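# Chapter 6: What a Floor Costs

Ask the owner of a small factory what her most expensive asset is and she will name a machine. She will probably pat it. Ask her accountant and you will hear about the lease, or the truck, or that unfortunate business with the second truck. Almost no one mentions the floor, although everything they own is standing on it.

This chapter is about overhead: the costs a business runs up whether or not it makes anything that day. Chapter 5 dealt with direct costs, which are well behaved. If Pemard bakes one more tray of crackers, it uses one more tray's worth of flour, and you can draw a straight line on a graph and go home early. Overhead doesn't give you a straight line. It gives you a bill on the first of the month and leaves you to work out which cracker is to blame.

## 6.1 The Fornareck problem

We will spend most of the chapter with a company called Fornareck, which makes two products in one building. The first is a plain steel hinge. It is made in large batches, packed in cartons and shipped to customers who never call. The second is a custom latch, made in small batches for customers who call all the time.

In 2 years under its founder, Fornareck divided its overhead in the simplest way available. It added up the rent, heat, insurance, cleaning and supervisor's pay, and spread the total evenly over every unit that left the building. A hinge carried the same share as a latch. Everyone could follow the arithmetic, and on that basis the latch looked like a gold mine.

The firm did what any sensible firm would do with a gold mine. It dug. The sales staff were told to push latches, the hinge price was raised to cover its supposed burden, and a number of those quiet hinge customers went, quietly, somewhere else. Profit fell. The founder responded by pushing latches harder.

It was a newly hired cost clerk, Mirsad Yordanov, who finally took a tape measure to the place. His memo is reproduced in full in Appendix B and is worth reading for its manners alone. Its main finding fits in a sentence: latches made up a small part of the output and used 75 percent of the floor.

They also used 94 percent of the setup hours. Every new latch order meant stopping a machine, changing the tooling, running test pieces and throwing most of them away. Hinges had been paying for all of it, like the one friend at dinner who orders soup and then agrees to split the check.

## 6.2 Cost pools and cost drivers

Yordanov's approach rests on two terms you will need for the rest of this book.

A **cost pool** is a group of overhead costs that rise and fall for the same reason. Rent, heat and cleaning can usually share a pool, as all three depend on how much space there is.

A **cost driver** is that reason, stated as something you can measure. For the space pool, the driver is square feet. For the setup pool, it is setup hours. For the pool called "miscellaneous," the driver is generally that someone wanted to leave before five, and you should be suspicious of any company where this pool is the largest.

Choosing a driver takes judgment, and judgment takes walking around. Space is the usual starting point.

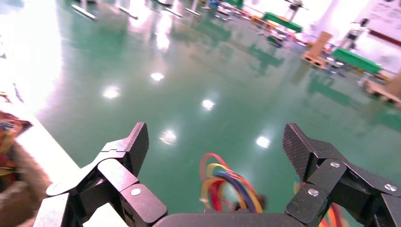

Measuring it sounds simple until you try. Does an aisle belong to the department on its left or its right? Who pays for the room under the stairs? Mofokeng, a furniture maker we will meet in Section 6.5, once charged an entire loading dock to upholstery on the grounds that upholstery had not sent anyone to the meeting.

There is no perfect answer to such questions, and you will lose marks in this course only for pretending there is. A workable rule is to assign directly whatever is clearly used by one product, divide shared space in proportion to the rest, and write down what you did. The writing down matters more than students expect. Next year's clerk will want to know, and next year's clerk may be you.

Consider the figures from Fornareck's storage area, which covers 768 square feet. Under the old method, its cost was spread over all units alike. Under the new one, it is charged by the space each product fills. Work through Table 6.1 with a pencil before going on. If your totals don't match the total overhead you began with, you have invented or destroyed money, and both are frowned upon.

## 6.3 A warning about precision

Having discovered cost drivers, some firms can't stop. Clasuvum, a maker of laboratory glassware, kept adding pools until the staff needed to run the system formed a sizable overhead cost of their own. They were, naturally, given a pool.

Before you add a driver, ask what decision would change if you had it. If the price stays the same and the product stays in the catalog either way, leave it alone. We now turn to the calculation itself, starting with the space pool and Fornareck's hinges – which, as you may have guessed, were making money all along.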